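Speaker notes – "Looking after one cell", 26 minutes plus questions
Wanda Sobczak, Hokovau

Start without the title slide. Ask who in the room has been sold a cell that "maintains itself." Wait for the hands. Mine goes up too.

We bought into that in 2019. The pitch from Farna was that the arm would learn where its own fingers were and correct for wear. Maybe it does, a little. I have the maintenance log, and the log has 314 entries in it, most of them in Caradog Hopkin's handwriting. Read two or three aloud. The one that says "fingers again" gets a laugh, so pause there.

Say plainly that this talk covers one arm, one table and one kind of job, which is working with a cardboard drawer. I don't trust talks that go from one cell to a whole plant, and they shouldn't trust me if I try it.

Next, the bit about height. The wrist camera tells you the fingers are near the surface. It is bad at telling you how near. Esben Mogensen and I argued over this for most of November. He wanted a finer setting in software. I wanted someone to check the mounting bolts. Leave the pictures up while I talk.
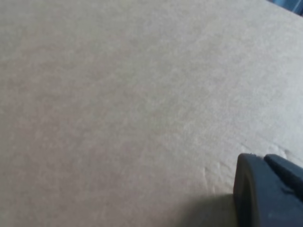
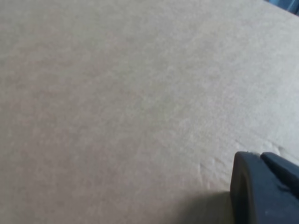
Now the view from the fixed camera. 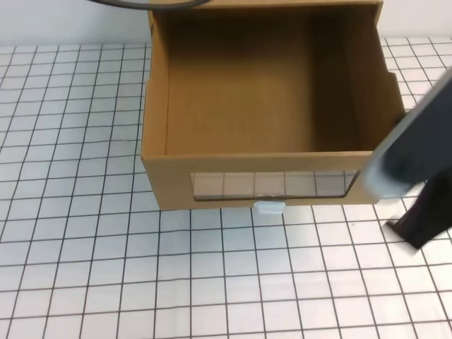
My rule for this cell is that no height offset gets changed until two cameras have been looked at. The vendor's routine uses the wrist view only, and I still can't get a straight answer as to why. Take the wrist views first: there are small creases in the tan surface right by the fingers, and I couldn't swear from either one whether the gripper is pressing down or sitting just above. Anyone who says they can is guessing. Then go to the fixed view, where the gripper is off to the side of the drawer and the black grid lines on the table give you something to judge position by. Say that the grid is the cheapest part of the cell and the part I'd fight to keep.

If someone asks about force sensing: yes, we looked at it. The Pistby unit drifted in our tests. Could have been our install. I'm not going to pretend we ran it long enough to know.

Routine, keep it short. Wipe the fingers. Look at the finger faces under a lamp, both sides. Check the bolts with the torque driver, by hand is not checking. Run the arm to the reference square and compare it with the last saved still. Takes Caradog 37 minutes when he's left alone. The service plan allows ten, and I would love to meet the person who wrote that.

Do not promise numbers on uptime. We changed the check routine and the lighting in the same month, so any improvement belongs to either one, or both. Unnur Þrastardóttir will be sitting near the front and she will call me on it – she was right last time.

What I'd ask a vendor now:
Which camera does the height check use, and can I see its raw view?
What happens when the material gives a little under the fingers?
Who pays when the answer is "recalibrate"?

Stop there and take questions. If the clicker dies, Mogens Kárason has the spare.

Contact: Wanda Sobczak, Hokovau cell maintenance | © Hokovau | Back to top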